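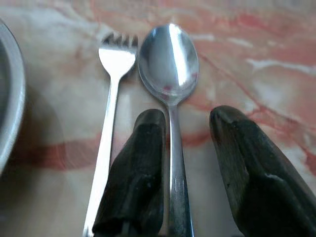
So I gave up eating lunch at my desk. I've been at it since the middle of January and I have opinions now, sorry in advance!

Some background. For years my lunch was whatever I could hold in one hand while the other hand answered email. Granola bars mostly, or a cold bagel, or half of one (the other half would turn up in my bag the next week). I'd get home at 6 starving and eat cereal standing in front of the fridge, and then wonder why I wasn't hungry for dinner.

Then Dennis Bellamy moved into the office across from mine. Dennis goes out for 40 minutes every single day, rain or snow, and comes back in a good mood. I found this extremely annoying for a while and then I asked if I could come along.

We go to Oakley Park when it's decent out, which in winter means anything where your coffee doesn't freeze. There's a bench by the duck pond that gets the sun. When it's nasty we walk over to Gernik, the little soup place behind the post office, and I cannot say enough about their bean soup. It's smoky and thick and comes with dark bread, and it costs five bucks. I tried making it at home and mine tasted like a wet campfire. If anyone knows what they put in there, please write to me.
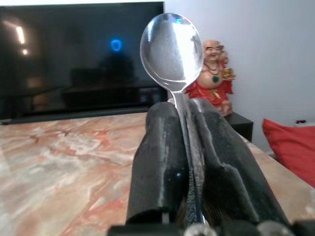
The soup got me cooking again in general. I make a big pot on my day off now and take it to work in a thermos, and I've been working my way down the list: lentil, potato leek, a chicken and rice one that my mother used to make when we were sick. The potato leek was the best of the bunch and the lentil needs more salt than you'd think. Way more. I've also learned that if you put pasta in a thermos at seven in the morning, you will not have pasta at noon, you'll have a kind of pudding.

Work hasn't fallen apart without me, by the way. I came back the other day to 46 unread emails and most of them were people replying all about the parking lot. I skimmed them and went on with my afternoon.

Dennis is away next week so I'm on my own for a few days, and I'm a little worried I'll slide back to the granola bars. I've got split peas soaking in the kitchen right now, and I still need to run out for carrots before the store closes.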